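What Is a Network Cable For?

When you watch a cartoon on a computer, the cartoon has to get to your house somehow. Sometimes it comes through the air by Wi-Fi. Sometimes it comes through a network cable, a long bendy cord with a plug at each end.

Inside many network cables are eight thin copper wires, twisted together in pairs. Signals from other wires can get mixed in with yours, and the twists help keep them out. The outside is a plastic jacket. It can be yellow, blue, red or almost any other color. The color does not make the cable faster - it helps people tell one cable from another.

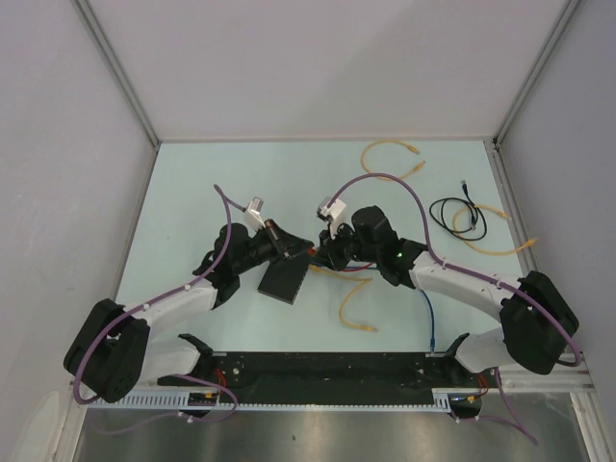 Loose cables get tangled easily, so it is good to put them away one at a time. Find one plug and follow the cable with your fingers until you reach the other end. Then wind it into big, loose loops. If you fold it sharply, you can hurt the wires inside.

Look closely at the plug, too. Many network plugs have a small plastic clip that clicks into the socket. To take the plug out, press the clip first and then pull on the plug, never on the cord. Ask a grown-up before you unplug anything at home. Someone may be using it!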